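Entretien du plan de travail en bois : ce qui sert, ce qui ne sert à rien

Le rayon entretien d'un magasin de bricolage compte désormais plus de flacons pour le bois que pour la voiture. Huile de protection, huile de rénovation, cire d'imprégnation, savon nourrissant, lingettes ravivantes. Quand on lit les étiquettes au dos, les compositions se ressemblent beaucoup, et les prix pas du tout. J'ai un plan de travail en hêtre huilé depuis mon installation à Orninmont, et j'ai essayé à peu près tout ce qu'on m'a conseillé. Voici ce que j'en garde.

Le citron et le gros sel

On trouve cette recette partout : frotter le bois avec un demi-citron trempé dans le sel, laisser agir, rincer. Sur une planche à découper, pourquoi pas, l'odeur d'oignon s'atténue un peu. Sur un plan de travail huilé, l'acide ternit la finition et le sel raye. J'ai obtenu un rond pâle bien visible près de l'évier, qu'il a fallu poncer. Un chiffon humide et une goutte de liquide vaisselle font le même travail sans dégâts.

L'huile d'olive

Non. Elle ne durcit pas, elle reste grasse en surface, elle retient la poussière et finit par sentir le rance en plein mois de mai. Même chose pour le tournesol. Il faut une huile siccative : lin cuit ou tung, en vérifiant sur le bidon que le produit convient au contact alimentaire une fois sec. La lime « spécial cuisine » de certaines marques contient surtout du lin et un joli bouchon.

Quant aux chiffons imbibés d'huile de lin, ils peuvent s'enflammer tout seuls quand on les jette en boule. On les étale à plat dehors jusqu'à séchage complet, ou on les noie dans un seau d'eau. Ce conseil-là n'est pas une légende, et il figure pourtant en tout petit sur les emballages.

Les appareils posés à demeure

Machine à café, bouilloire, four d'appoint : c'est là que le bois s'abîme le plus vite, et c'est là qu'on regarde le moins. L'humidité se glisse sous la carcasse et ne ressort plus. Je déplace les miens une fois par semaine, j'essuie dessous et je laisse le bois à l'air le temps de boire un café. Les tapis en silicone vendus pour « protéger » la surface me laissent sceptique. Le mien, un Terosura, emprisonnait l'eau mieux qu'un couvercle.

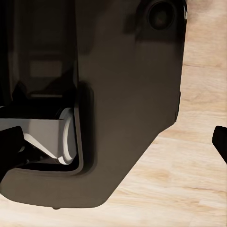
Faut-il huiler le bois qui se trouve sous les appareils ?
Oui serait trop court comme réponse : il faut l'huiler en même temps que le reste, puis attendre que l'huile soit bien sèche avant de remettre quoi que ce soit dessus, sinon les pieds en caoutchouc collent et laissent une marque.

Le ponçage

Les vidéos montrent des gens qui attaquent au grain 40 avec une ponceuse vibrante. Sur un plan massif, on s'en remet, mais sur un plaqué on passe au travers avant d'avoir compris. Pour une tache ordinaire, un grain fin à la main suffit, dans le sens du fil. Je termine au 400 quand j'ai de la patience, et je doute que quiconque voie la différence depuis sa chaise. Il faut dépoussiérer deux fois, la seconde avec un chiffon à peine humide.

La bonne quantité d'huile

Les notices annoncent trois couches, parfois quatre. Ça vide les bidons, évidemment. Chez moi, deux couches fines ont toujours suffi en entretien. On étale, on laisse pénétrer 30 minutes, on essuie tout ce qui brille. Si la surface poisse le lendemain, c'est qu'on n'a pas assez essuyé, et une couche de plus n'y changera rien.

Les traces noires

Une boîte de conserve oubliée, une casserole en fonte mouillée, et le bois noircit. C'est la réaction du fer avec les tanins, surtout sur le chêne. Le bicarbonate n'y fait à peu près rien, malgré sa réputation. L'acide oxalique fonctionne, avec des gants, des lunettes et une fenêtre ouverte – et un rinçage sérieux ensuite. À garder loin des enfants et à ne jamais mélanger à de la javel.

Le bouchon de liège

Une cousine m'a rapporté de Bragança des dessous-de-plat en liège brut, sans vernis ni dessous collé. Je m'en moquais un peu. Ils supportent la cocotte qui sort du four et sèchent vite, ce que je ne peux pas dire des modèles en bambou Endwood achetés auparavant, qui se sont fendus dès le premier hiver.

À quelle fréquence recommencer

Oubliez le calendrier imprimé sur le bidon. Versez quelques gouttes d'eau près de l'évier : si elles perlent, on ne touche à rien. Si elles s'étalent et foncent le bois, il est temps de sortir le chiffon. Près de la plaque et de l'évier, cela revient plus souvent qu'ailleurs, et rien n'oblige à refaire toute la longueur à chaque fois.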